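Grolto Cooking Rooms, Prindport
Kitchen Safety Walk-Through with Comments

Kitchen permit: 2163
Date of check: 24 January 2022
Checked by: Zewditu Birhane
Follow-up: Mimoza Grgić

Marks used: OK, FIX (can wait until the February check), FIX NOW (before the next class). Comments are under each item. If an item has no comment, there was nothing to add.

1. HAND WASHING

1.1 Hand sink clear, with nothing stored or soaking in it: FIX NOW
A colander and a pastry brush were in the hand sink. Both were moved during the check. The hand sink is for hands. Rinse produce in the prep sink.

1.2 Soap and paper towels in reach: OK

1.3 Hot water at the hand sink: OK
Slow to come through first thing in the morning. Run it before students arrive.

1.4 Hand washing sign in place: OK
Corner is peeling. Mimoza has a spare.

2. COLD STORAGE

2.1 Tall refrigerator at or below 5 degrees C: OK
Read from the loose thermometer on the middle shelf. The number on the door reads lower than the one inside, so keep writing down the inside one.

2.2 Under-counter refrigerator (Derese) at or below 5 degrees C: FIX NOW
Over the limit on the first reading. The door had been open while the butter was being portioned, so it was closed and read again after 60 minutes, and it was still over. The gasket is split along the bottom. Eggs and cream went to the tall refrigerator. No chilled food goes back in until the gasket is replaced and a full day of readings is on the log.

2.3 Raw meat below ready-to-eat food: OK

2.4 Everything covered and dated: FIX
Tomato sauce and one tub of cooked lentils had no date. The lentils were thrown out. The sauce was made that morning and was labeled on the spot. The marker keeps walking off, so please tie it to the shelf.

2.5 Freezer, no heavy ice buildup: OK
Will need defrosting soon. Not urgent.

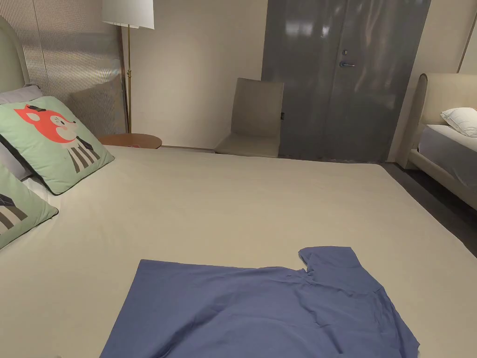 2.6 Temperature log filled in: FIX
Morning column is complete. The evening column has gaps on class nights. Whoever locks up fills it in, even if the last class ran over.

3. DRY STORAGE

3.1 Food off the floor: FIX
A sack of semolina from Bratanau was on the floor behind the door. It was unopened and the outside was clean. There is room on the bottom shelf if the stock pots are nested.

3.2 Flour bins closed and labeled: OK
Rye and whole wheat look alike in those bins. Put the label on the bin as well as the lid, because the lids get swapped.

3.3 No sign of pests: OK
Looked behind the flour bins, under the shelving and around the pipe under the prep sink. The gap around the pipe has been filled since last time.

3.4 Nuts and sesame kept apart and closed: OK
The tahini jar had drips down the side. Wiped.

4. STOVES AND OVENS

4.1 Burners light cleanly: FIX
Back left on the second range clicks for a long time before it lights. Leave it off during classes until it has been cleaned. If it still does it after cleaning, call the repair shop.

4.2 Range hood filters clean: FIX NOW
Sticky to the touch. There were two frying classes close together and the filters weren't done in between. Soak, rinse, dry fully and put back.

4.3 Oven doors close and seal: OK

4.4 Dry oven mitts at every station: FIX
One pair has a hole in the thumb. Throw it out, don't keep it as a spare. A damp towel is not to be used on a hot pan.

4.5 Fire extinguisher in place, gauge in the green: OK

4.6 Fire blanket within reach of the ranges: OK
The cookbook stand was in front of it. Moved.

4.7 Pan lids kept near the fryer pot: OK

5. KNIVES AND SMALL EQUIPMENT

5.1 Knives sharp and stored in the rack: OK
Sharpened at the start of the month. One paring knife has a loose handle and has been taken out.

5.2 Cutting boards in usable condition: FIX
The green board is deeply scored and won't come clean. Replace it. The others can go another season.

5.3 Mandoline stored with its hand guard: FIX NOW
Guard was in a different drawer. Keep them in the same box. Students don't use the mandoline without the guard, and that includes the ones who cook for a living.

5.4 Stand mixer cords undamaged: OK

5.5 Pasta rollers clean and dry: OK
Old dough in the cutter attachment on one of them. Brush it out dry. Don't put it in the dish machine.

6. CLEANING

6.1 Sanitizer bucket at 100 ppm chlorine: OK
Test strip matched. The strips are near the end of the tube, so order more. Change the bucket when the water turns cloudy, even if it was mixed an hour ago.

6.2 Cloths kept in the sanitizer between uses: FIX
Two were lying on the counter by the sink.

6.3 Chemicals away from food: OK

6.4 Clean linens and aprons stored off the kitchen floor: OK

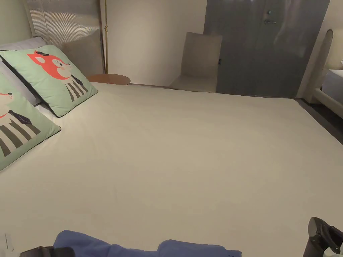
Bed with pale green cushions, fox print on the upper one.

6.5 Trash emptied and bins lidded: OK

7. STUDENTS AND VISITORS

7.1 Allergy sheet collected before class: FIX
Sheets are being collected, but the person teaching isn't always reading them. Zewditu will clip them to the recipe folder so they're on the counter when class starts.

7.2 First aid kit stocked: FIX
Short on blue bandages and finger cots. Burn gel is in date.

7.3 Closed shoes and tied hair: OK
There is a box of hair ties by the coat hooks.

7.4 Floor dry, mats flat: FIX NOW
The mat by the dish area curls at one corner and someone caught a toe on it during the check. Take it up until there is a new one.

7.5 Exit door opens freely: OK

FOLLOW-UP

Mimoza to handle: refrigerator gasket, hood filters, new green board, new floor mat, test strips, bandages.
Zewditu to handle: burner on the second range, allergy sheets, mandoline box, marker for the cold shelf.

All FIX NOW items are to be signed off on the sheet by the kitchen door before the filled pasta class. The February check will start with section 2.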